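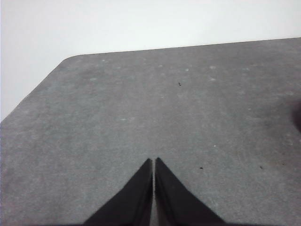
The Desk That Was Supposed to Fix Us

Last March my employer got rid of 187 desks and told us we'd be happier. We would book a spot each morning through an app called Clokusov, leave it bare each night, and collaborate more. I have been booking and wiping down for months now and I'm still waiting for the collaborating.

The clear desk has been sold to office workers for decades, usually by someone with office space to cut. The consultants at Bruvamura, who planned our move, handed out a booklet claiming that clutter costs each worker 300 minutes a month. I asked Mirjam Brunner, who wrote it, where the number came from. A survey, she said. Of whom? Clients. Had anybody timed them? She offered to get back to me and hasn't.

Pejman Rahimi used to run the claims department at an insurer called Rengifo, which went clear-desk a few years before we did. He kept a log of lost paperwork. In the first year it ran to 707 items, mostly files that people had put away in a hurry at 5 p.m. and couldn't find at 9. "They knew where everything was when it was a mess," he told me.

Maybe his department was sloppy. One log doesn't prove much, and I'd be a hypocrite to wave it around after picking on a survey.

But I notice who gets to keep their stuff. Our director still has a room with a door, two plants and a stack of magazines going back to the last merger. When I asked whether she books it through the app, her assistant laughed and said the app doesn't list that floor.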